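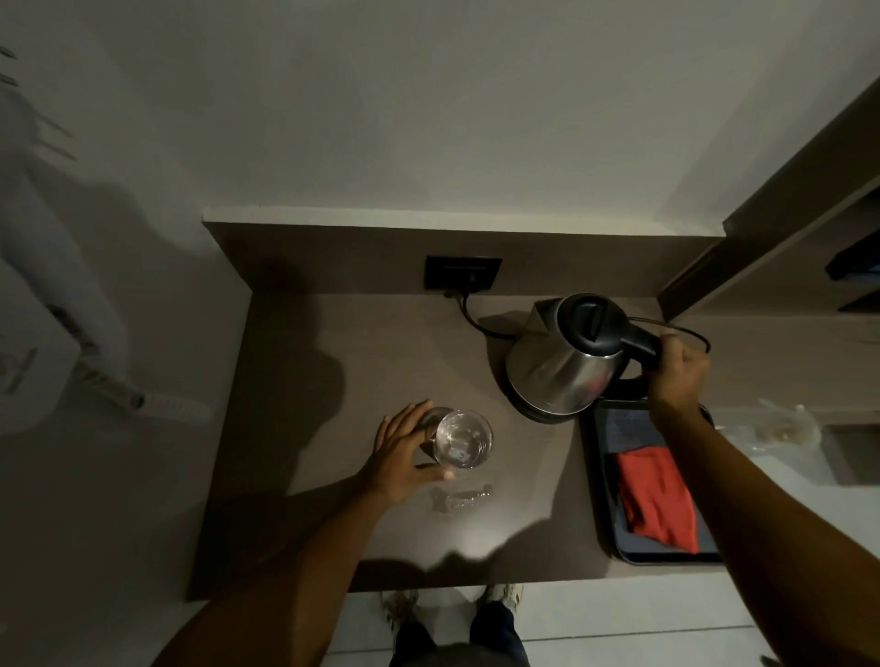 Vignesh Kulkarni wrote in to ask why his glasses kept cracking when he made lemon and ginger in them, and whether he should give up and go back to mugs. He needn't. Most tumblers will take a hot drink if you pour it properly, and the ones that won't are usually easy to spot.

Check the glass first

Turn it round under a good light and run a finger along the rim. A chip or a fine scratch is where a crack starts, so keep a damaged glass for pencils. Very thick bases are worse than thin ones with hot water, as the inside heats up well before the outside does. If the maker says cold drinks only, believe it. Never use a glass straight from the fridge or a cold windowsill.

Warming and pouring

Fill the kettle with what you need and no more. For one glass I put in 400 ml, which covers the minimum line on mine and leaves a bit for warming.

Run the glass under the hot tap for a few seconds and tip the water out. Stand it on the worktop, close to the kettle, so you aren't carrying boiling water across the kitchen.

When the kettle clicks off, leave it for a few minutes. Lemon and ginger doesn't need a full boil – nor does green tea.

Lift the kettle by the handle, keep the lid shut and bring the spout low over the glass. Pour a little, wait, then pour the rest slowly. Stop well short of the rim or you'll have nowhere to hold it. If you steady the glass with your other hand, keep your fingers low and away from the stream.

Put the kettle back squarely on its base before you pick up the drink. Wipe up any drips straight away, and keep the base and the socket dry.

We use cookies to improve your visit. By continuing to browse you accept our cookie policy. Accept | Manage settings

Spoons

A metal spoon left standing in the glass is an old habit in my family. It may take off a little heat, but I wouldn't rely on it to save a cold tumbler. Slice the ginger thinly and add it after the water.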